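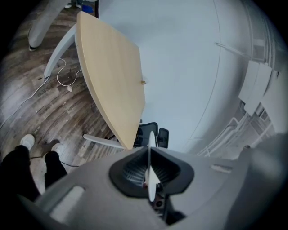 Attachment 1 to ticket 2128. View from the gripper camera, unit held below the table.

Ticket 2128
Product: Stendberg hand-held gripper, evaluation kit
Site: Monmont, first floor
Opened by: Hawi Admasu
Opened: September 19, 2025
Status: closed, one item passed to product team
Priority: normal

Fault as reported

The recording stops part way through a take. The unit gives no warning and the status page still shows it as connected. The file up to the stop is saved and plays back normally. Restarting the recording from the host works every time, but the take has to be repeated. Seen on 10 takes in the first session. Shortest good section before a stop was 279 frames. Longest was well over a minute.

The kit is on trial with us until February and we need to know whether this is a fault in the unit or in our set-up before we order more.

Set-up

Host software: Feyisa, as supplied with the kit, default settings.
Connection: wired. The wireless option has not been tried and is not part of the trial.
Camera: wide lens, fixed to the gripper body. Settings untouched.
Room: ordinary office with a wood floor, a table and a mesh-backed chair. In attachment 1 the table is seen from below. There is a tangled white cable on the floor near one table leg, a longer white one running across the floor, and a dark one towards the gripper.

Log

Entry 1, support
Please send the host log for one failed take and one good take, and confirm the firmware version shown on the status page. Please also say whether the stop comes at a fixed time or at a particular point in the movement.

Entry 2, H. Admasu
Logs uploaded. Firmware is the version that came with the kit. No fixed time. It seems to happen more often when the gripper is turned over or brought up from under the table edge, but I would not swear to it. Slow movements above the table have not failed so far.

Entry 3, support
The failed log shows the camera dropping off the bus and coming back within 800 ms. The host treats this as the end of the take and closes the file. The status page only refreshes after the camera has come back, so it never shows the loss. The good log has no drop.

That pattern fits a brief loss of contact in the cable or at one of its two plugs. Please do the following in order, and stop at the first step that changes the result.
1. Swap the data cable for the spare in the kit.
2. Plug into a different port on the host, with no hub.
3. Hold the unit still and flex the cable by hand near the gripper end while recording.
4. Repeat step 3 at the host end.

Entry 4, H. Admasu
Step 1: no change. Stopped on the second take.
Step 2: no change.
Step 3: stops at once when the cable is bent sharply towards the body. Repeatable with both cables.
Step 4 not done.

Both cables behave the same, so I assume the socket.

Entry 5, support
Possible, but the two cables in that kit have the same straight plug, and a straight plug can lever itself partly out if the cable is pulled sideways. Is the strain relief clip fitted? It is a separate part in a small bag and is covered on the last page of the Stendberg quick start sheet.

Entry 6, H. Admasu
Clip was not fitted. It was still in the bag. Fitted now, with a slack loop left between the clip and the plug. The step 3 test no longer stops the recording. Ran a full session with the same movements, including passes under the table edge, and had no stops.

Two remarks for the record. The clip ought to be shown on page one, or fitted before the kit is packed – it is not an optional part if the unit stops without it. And the host should report a camera drop as an error. Closing the file quietly and showing a normal status cost us most of a day.

Entry 7, support
Both remarks accepted. The first goes to the people who write the sheet. The second has been raised with the Feyisa team as a change request. No date for it yet.

A longer cable with an angled plug can be had from Brelmont, who supply our spares. It is not needed for the fix, but it does give more room when working low down. The clip fits it.

Please keep the rest of the cable clear of chair and table legs. A snagged cable will still pull the plug if the clip has not been pushed fully home.

Entry 8, H. Admasu
Angled cable ordered, one only. Clip checked and fully home. Happy for this to be closed. The trial carries on with the same unit.

Resolution

Cause: plug moving in the socket under side load, strain relief clip not fitted.
Fix: clip fitted by user. No parts returned.
Open item: camera drop not reported by host software, tracked under a separate change request.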